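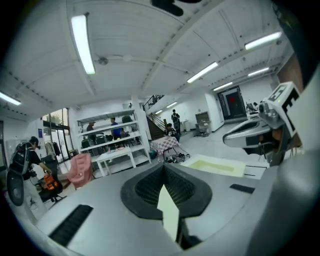
Seite 19

4 Arbeitsraum einrichten

4.1 Beleuchtung

Der Arbeitsraum wird über längliche Leuchtstoffleuchten an der Decke beleuchtet. Vor Beginn der Arbeiten ist die Beleuchtung vollständig einzuschalten, auch wenn durch Glastür und Fenster Tageslicht einfällt.

1. Hauptschalter neben dem Eingang betätigen.
2. Alle Leuchten auf gleichmäßiges Licht prüfen.
3. Flackernde Leuchten unter der Durchwahl 434 an Frau Pimentel melden.

Hinweis: Leuchtmittel dürfen ausschließlich durch die Haustechnik der Firma Madeck ausgetauscht werden.

4.2 Garderobe und Taschen

1. Jacken und Überbekleidung am Kleiderständer aufhängen.
2. Der Kleiderständer ist so aufzustellen, dass die Glastür frei geöffnet werden kann.
3. Taschen dürfen während des Ein- und Auspackens auf einem Bürostuhl abgestellt werden. Anschließend sind sie im Schließfach zu verwahren.

VORSICHT
Kippgefahr! Bürostühle nicht einseitig belasten. Schwere Taschen mittig auf die Sitzfläche stellen.

4.3 Verkehrswege

1. Zugang zur Treppe in einer Breite von mindestens 100 cm freihalten.
2. Stühle nach Gebrauch an den zugewiesenen Platz zurückstellen.
3. Abweichungen von der Raumordnung sind vorab mit Herrn Leite abzustimmen.

Weitere Angaben zur Möblierung siehe Abschnitt 5.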